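Company News | Automation & Equipment

Deneck Sets Equipment Plan for Household Handling Work, Opens Order Book to Suppliers

KELLA — Monday, January 5, 2026 — Deneck, which develops handling equipment for homes, offices and furnished rentals, today released its equipment plan for the coming year. The plan covers the purchase of hand-worn recording sets, the replacement of older computers and cabling, and the first stage of a move to two-armed mobile robots at the company's Itton site.

Under the plan, Deneck will buy 141 hand-worn recording sets in two lots. The first lot will go to Itton. The second will be divided between Itton and the company's smaller site at Enriquez, where work is carried out in furnished rooms. Each set consists of a left and a right unit, a head-mounted camera, straps in two sizes, and a cable kit.

Deneck will also take delivery of 20 two-armed mobile robots. These will be leased for the first term, with an option to buy. The company looked at buying them outright and decided against it, as the arms now on offer are changing quickly and spare parts for earlier versions have been slow to arrive. Lease payments will come from the operating budget. The recording sets will be bought from capital funds.

The company's work list for the year has 357 household tasks. Drawers, doors and lids make up the largest group on the list. They were placed first in the schedule because they call for both hands, need little setup, and can be repeated with furniture that Deneck already owns.

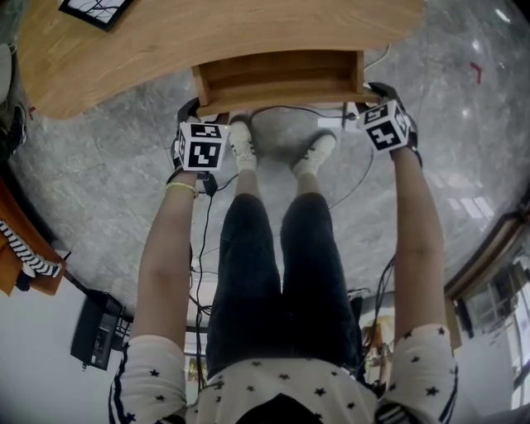

Two-handed drawer work at a wooden desk, with marker cubes mounted on the hand-worn units.

Desk drawers have taken up more planning time than the company first allowed for. A drawer that comes free of its runners has to be held at both sides, kept level and lined up again before it will close. Deneck has asked robot suppliers to show that their arms can reach beneath a desktop and support a drawer from both ends. Suppliers that can show only a single-arm pull on a handle will be considered for a separate, smaller order.

Furniture is a budget line of its own this year. In the past, desks, cabinets and chests were bought by each site as needed and charged to general supplies. That made it hard to see what a task really cost. Purchases will now go through one office in Kella, and each piece will be given a record showing its size, the weight of its moving parts and the date it entered service. Pieces with worn runners or loose fronts will be kept — they are useful for later tests — but will be listed apart from those in good repair.

Cabling is also being brought under one purchase. Deneck's current sets use cables from several sources, and lengths vary. The new specification calls for one connector type throughout, a clip at the waist, and enough slack for the wearer to bend and reach the floor. Suppliers may offer a wireless version as an alternate, priced separately. Battery life must be stated for continuous use, and batteries must be replaceable without tools.

Marker cubes will be ordered as a consumable. Faces get scratched and corners get knocked, and a worn marker can spoil a full session of recording. The plan sets aside 529 spare cubes for the two sites, to be stored at Itton and sent to Enriquez on request. Cubes must fit the existing mounts. Printed faces must have a matte finish.

The plan includes three costs that Deneck left out of earlier budgets:

— Training time for operators, charged to the project that uses the equipment.
— Floor work at Itton, including new power outlets near the work areas and tape marks for furniture positions.
— Storage and review of recordings, priced by the hour of material kept.

No change in staffing is planned at either site. Operators who now wear the recording sets will continue to do so, and those who wish to train on the mobile robots may apply through their site office.

Deliveries of recording sets will begin in April. The robots will follow in groups once floor work at Itton is finished and each group has passed an acceptance test on site. The test will include opening and closing drawers, carrying a tray through a doorway, and a full shift of running time with no more than one restart. Equipment that fails may be submitted once more at the supplier's expense.

Suppliers can request the specification and price forms from the Deneck purchasing office in Kella. Quotes must list freight, setup, software fees and yearly service as separate items. Bundled prices will be returned for revision. Partial bids are welcome for cables, straps and marker cubes, but not for the recording sets.

About Deneck

Deneck develops and tests handling equipment for use in furnished rooms. Its main office is in Kella, with work sites at Itton and Enriquez.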